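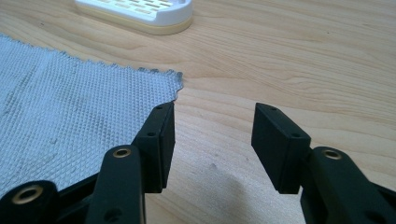

Slide 1. Two-finger jaw, open, at the corner of a textured cloth on a wood table. Slotted white container behind.

Opening (2 minutes)
Question for the session: can a machine do table chores yet? My answer is "some steps, on some days." Leave the slide up while people sit down.

Point at the cloth edge. It is frayed, with loose threads along the border. Most folding methods look for a straight edge and two clean corners. Ask the room where they would grip it.

Point at the pads. Flat faces, good for boxes and handles. A cloth lying on a table has to be pinched or pushed into a fold first. People do this by feel.

Results from the Hirkwood trials
Tasks: pick up cloth, wipe, fold once, put away. 477 attempts at the pickup step. Failures were mostly at the first grasp: pads closed above the fabric, or took two layers. Wiping was the strongest step. Folding was the weakest.

Say clearly that a completed wipe is not a clean table. We scored coverage only. Crumbs were not scored. Expect a question on this.

Shop floor comparison
Tirkholm line, same class of gripper, rigid parts in fixed trays. More than 566 picks between stops. The parts do not change shape and the tray does not move. Do not let anyone carry that number over to laundry.

Cost of supervision
One person per 4 stations at Tirkholm. One person per station at Hirkwood, full time. If short of time, skip the Ristiren slide and keep this one.

Questions
Likely: force sensing, softer pads, a second arm. We have data on softer pads only. Pickup improved on thick cloth; no change on thin. Handout is at the side door.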